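Unit 4: Time and stillness in the single-room film

Set viewing: The Lodger at Kaltby (dir. Velimir Ionescu), 157 minutes. The screening copy held for this course is the longer cut, 161 minutes. Timings given below refer to the longer cut. Students working from the shorter one should note that the four missing minutes all fall before the first meal, so any timing after that point will be four minutes out.

4.1 Terms

Shot length is the time between one cut and the next. Average shot length is the running time divided by the number of shots. It is a blunt measure. A film with one very long take and many short ones can have the same average as a film cut at an even pace, and the two will feel nothing alike to watch. Give the median as well whenever an average is quoted in written work.

Dead time is used in this unit for any stretch in which the plot does not advance. The term carries no judgement. A character waiting for a kettle is in dead time, and so is a character asleep. A character waiting for a verdict is harder to place, and the seminar will spend some time on that case.

Held frame means a fixed camera position kept for longer than the action in it requires. It may begin before a character enters (a lead) or continue after the character has left (a tail). Ionescu uses tails far more than leads.

4.2 The plot in outline

Nirker, a retired surveyor, takes a room in a boarding house in Kaltby in August. He has come to die there and has told only the landlady, Mrs Talpur. The other lodgers assume he is on holiday. Apart from two short passages on the stairs, the whole film takes place in his room. The window is seen often, but the view from it is withheld until the last reel.

The illness is never named. Compare this with the hospital dramas in Unit 3, where the diagnosis is spoken early and the medical vocabulary becomes part of the dialogue. In Ionescu's film the only technical language belongs to Nirker's former trade. He describes his own decline in terms of levels, datum points and errors of closure, and Mrs Talpur does not ask him to explain.

4.3 Hands and the body in part

The second half of the film increasingly avoids the face. Nirker is shown from the shoulders down, or by his hands alone: folding a shirt, turning a cup, feeling for the edge of the bed. Two effects should be kept apart in your notes. The first is a loss of information, as the viewer can no longer read the expression. The second is a shift in viewpoint. When the camera sits close to the level of the eyes and tilts down, the hands on screen take roughly the position of the viewer's own. 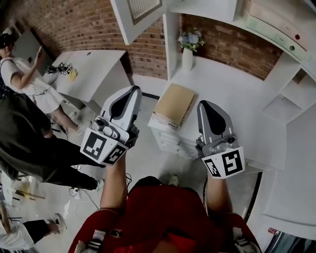 Fig. 4.1 Downward view over the torso, with both forearms extended and a gripper held in each hand.

A downward view of this sort is not automatically a point-of-view shot. For that label, the film must supply some evidence that the view belongs to a character: a glance before the cut, a reaction after it, or movement that matches a body already established. The cup sequence meets the test. The shirt sequence does not, as Nirker's head enters the top of the picture before the cut. Essays often treat the two as equivalent and lose marks for it.

4.4 Sound

The film has no score. Fondeo, the radio serial playing in the room below, is the nearest thing to one. It is heard in nine scenes, always through the floor, and the words can be made out in only two of them. In the others it works as a clock. The theme tune places the scene at six in the evening without a line of dialogue or an insert of a watch.

Note the treatment of breathing. In the opening scenes it sits at the same level as the room tone. By the final reel it is well above it – louder than the footsteps on the stairs, which should by any realistic measure mask it. The mix has moved closer to Nirker while the camera has kept its distance.

4.5 The last shot

The last shot is a held frame of 300 seconds. Nirker is in bed, facing the window. Mrs Talpur enters, sits, and leaves again. The radio is silent. There are two common readings:

(a) Nirker dies while Mrs Talpur is in the room, and her leaving marks the moment.
(b) Nirker has died before the shot begins, and its whole length is a tail.

The breathing on the soundtrack stops before she enters, which favours (b). Against this, the curtain and the bedclothes both move, and the film has not given us a reliable source of draught. Either reading is acceptable if argued from picture and sound together. Arguments from the published screenplay alone are not, as the scene was rewritten during the shoot.

4.6 Preparation for the seminar

Choose one scene between the first meal and the arrival of the letter. Log every cut with its time. Mark each lead and tail and give its length in seconds. Work out the average and median shot length for the scene, and bring both figures with the log.

Write one paragraph on whether the dead time in your scene could be shortened without changing what the viewer knows at the end of it. A second paragraph should say what else would change. Logs may be handwritten; paragraphs should be typed and double-spaced.

Unit 5 moves on to adaptation from the stage. Read the first act of the set play beforehand.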